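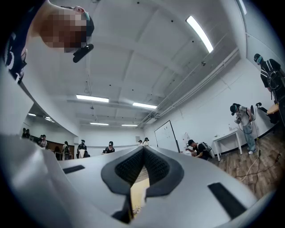
Omprakash Sisodiaから朝いちばんに、指先パッドの交換周期を動作回数で切るのはやめたほうがいい、と言われた。左右の摩耗差で決めるべきだという。前回の記録を見直すと、1,000回で両側とも替えたとき、左はまだ使える状態だった。次回から左右別に測る。

手持ちグリッパ、4号機の整備。パッドは黒、表面に凹凸のあるもの。V字フレームから外し、座面をアルコールで拭いた。右の座面に接着剤の残りがあり、樹脂ヘラで除去。新品はJidovの在庫から出した。残り40枚。発注はまだしない。

組み付け後、全閉位置で左右の先端に段差0.4 mm。右の固定ねじを緩め、治具を当てて締め直し、0.1 mm以下に収めた。開閉の原点を取り直し、設定ファイルに上書き。旧値はノートの79ページに控えた。

午後、開閉を繰り返すと閉じ際に小さな引っかかりが出る。パッドを外しても同じなので、原因は駆動側。ガイドのグリスが古い。Flaloの手順書では塗布量の指定があいまいで、Balážの現場で使っている量に合わせた。塗り直し後は引っかかりなし。ただし電流値は整備前よりわずかに高い。なじみの問題か、塗りすぎかは不明。

ケーブルの根元は被覆に異常なし。結束位置だけ手元側へ20 mmずらした。

明日は電流値の再測定から。同じ値ならガイドをもう一度開ける。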